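# Flurnell two-arm bench kit: review after a dropped arm

Written up November 27, 2024

We bought the Flurnell kit in September to try out light packing work at Plenside: gift bags, paper, small lids, pouches. It has two arms, a grooved rail along the front to bolt them to, a gripper for each arm and a small camera at each wrist. I have run it most working days and have one serious complaint, so most of this review is about that.
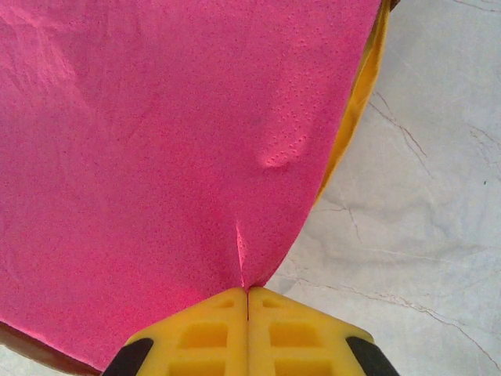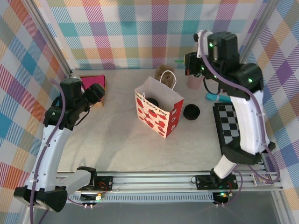

*First: pink paper in the yellow fingers, from the wrist camera. Second: the bench with both arms and the gift bag.*

## The fault

The left arm dropped while it was holding paper. There was no jolt beforehand and no warning on the screen. The shoulder joint went slack, the rest of the arm came down with it and the gripper hit the table. The gripper stayed shut the whole time, so the paper tore when I pulled it clear.

It has happened 5 times in all, each time on the left arm. The worst was when I had my hand on the table moving a lid. I was caught across the knuckles and it left a bruise. The arm isn't heavy, but it has a fair reach and the black wrist end carries most of the weight you notice.

The log said the same thing after each drop: joint over temperature, torque off. So the kit protects its motor by switching it off, and a joint with no power can't hold the arm up. The manual gives the cut-off as 70 degrees. It does not say what the arm will do when it gets there. I would expect that on the first page.

## What sets it off

Holding still with the arm stretched out. Moving about is fine. I ran a plain pick and place for 700 cycles, bag to table and back, without a single drop. Then I asked the left arm to hold a sheet out over the back corner while the right arm did its part, and the shoulder gave up after 170 seconds.

I swapped the arms over to see if it was one bad motor. The fault stayed with the arm, so the motor is probably weaker than its twin. The right arm gets hot in the same hold but has never cut out.

Leonardo Grasso, who looks after our benches, measured the supply at the joint and found nothing wrong with it. He also checked the plugs at the base. One was slightly proud and he pushed it home, which made no difference.

## What Flurnell said

Their support desk answered the next morning. They sent a replacement shoulder motor free of charge and a settings file that lowers the holding current. With the settings file alone, the arm sagged slowly during a long hold and the fingers ended up lower than they should. I have gone back to the old settings until the new motor is fitted.

I asked whether a later version of the software could lower the arm gently before cutting the power. The reply was that it had been passed on.

## What I do now

- No hold longer than a minute with the arm out straight.
- A rest position with the elbow folded, and the arm goes back to it between jobs.
- Hands stay off the table while the power is on. The stop button is on the near side of the desk.
- A script reads the joint temperatures and parks the arm at 60. Flurnell should have supplied this.

The stop button needs care too. Pressing it cuts power to everything, so both arms fall from wherever they are. Park them first if there is time.

## The rest of the kit

The fingers are good. They close squarely at the tips and will take hold of a single piece of thin paper, which our old Brastard gripper never managed without a rubber pad. They do leave a sharp crease where they pinch, so I wouldn't use them on anything a customer will see flat.

The wrist view is clear enough to tell whether the paper is in the grip. When a big sheet is held up it covers most of the view, and you need a second camera on the bench to know where anything else is.

The rail is stiff and the mounting plates haven't shifted. Cable routing is poor. The cable runs down the outside of each arm with too much loop in it, and I have caught it with a sleeve more than once. We tied ours back with tape.

Gentile sells a similar pair with brakes in the shoulders for a good deal more. I haven't used one.

## Would I buy it again

For short moves, yes. For holding things up, no, and I would not put it in front of pupils or visitors in its present state. Two stars out of five, and I'll add a note when the new motor has done a few weeks.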